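About us

Hello, and thank you for coming to look at who we are. We are Wustell, a small school of housekeeping and home skills, and we have been teaching people to fold, pack, mend, sort and cook in the same upstairs rooms for long enough that our first pupils now send us their grown-up children. We are not a grand place. There is a street door with a stiff latch, a flight of stairs, a row of coat hooks, and then you are with us, and somebody will very probably have put the kettle on.

How we began

Wustell was started by Shalini Dwivedi, who had spent a good part of her working life running the linen room of a seaside hotel and who found, when she left it, that her neighbours kept knocking to ask how she got a fitted sheet to lie flat. She showed them at her own kitchen table, first one at a time and then in pairs, until the kitchen was really too small for it and her family wanted their supper. The first proper course had six pupils and two ironing boards, and Shalini still has the register from it, tea stain and all.

She teaches less than she used to, but she takes the opening morning of every course herself, and she reads every letter that comes in. If you have written to us and had a reply in green ink, that was her.

What we teach

Our longest-running course is simply called The Whole House. It goes room by room, starting with the airing cupboard (people always expect the kitchen, and are a little put out!) and finishing with the drawer that every home has, the one with the string and the dead batteries. Along the way we look at washing and drying, storing wool over the summer, laying a table, packing a suitcase for a week away, and how to clear a kitchen after a big meal without standing at the sink until midnight.

Then there is Plamo, our packing and moving course, which grew out of a single afternoon on wrapping china and now fills a fortnight every June. You will wrap plates, label boxes, take a bookcase to pieces and put it together again, and learn to load a van on paper before you lift anything. Several removal firms send us their new starters for it, and they sit beside retired couples getting ready to leave a family home, and the two sorts of pupil get on famously.

For those who only have a morning to spare we run short sessions on ironing, simple mending and cupboard sorting. You don't need any experience for these, or any equipment either. An apron is useful.

The Mabaso room and the Rulluletti

We have two teaching rooms. The larger is the Mabaso room, named after the family who let us have it on very kind terms when the lease on our old premises ran out, and most of our practical work goes on up there. It used to be a showroom for curtains, and before that we believe it was a dance studio, although the people who could tell us for certain have moved away. We painted it ourselves over one long weekend, and we chose pale colours because Shalini holds that you can't judge a white shirt in a dark room. She is quite firm about this, and we have all come round to her way of thinking.
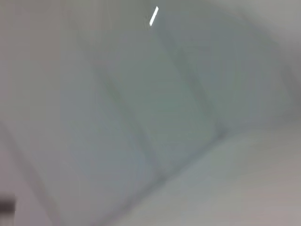 Pale greys and off-white at our school.

The smaller room is known to everybody as the Rulluletti, after the make of an old roller press that came with the building and that we have never managed to get back down the stairs. It is where we keep the sewing things, the lending library of household books, and the biscuit tin. Pupils are welcome to use it before and after class, and quite a few stay on to finish a hem and have a chat.

Who comes to us

All sorts! We have had students about to leave home, new parents, people setting up house again after a long time living with others, hotel and care home staff, and one gentleman of 99 who wanted to learn to iron his own shirts and did so very nicely. Last year we passed 100 pupils on The Whole House alone, and we were so pleased that we baked for the entire building, including the accountants downstairs.

We keep our classes small and we go at the pace of the people in them. If you fall behind, your tutor will stay on with you, and if you miss a day you can make it up on the next course at no extra charge.

Coming to visit

You are very welcome to come up and meet us before you book. Our next open afternoon is on July 16, 2023, with tea, a folding demonstration and a table of outgrown household books to take away. There is a handrail on both sides of the stairs, and if the stairs are difficult for you please let us know beforehand, as we can arrange to teach on the ground floor. Ring the lower bell, as the upper one hasn't worked for years.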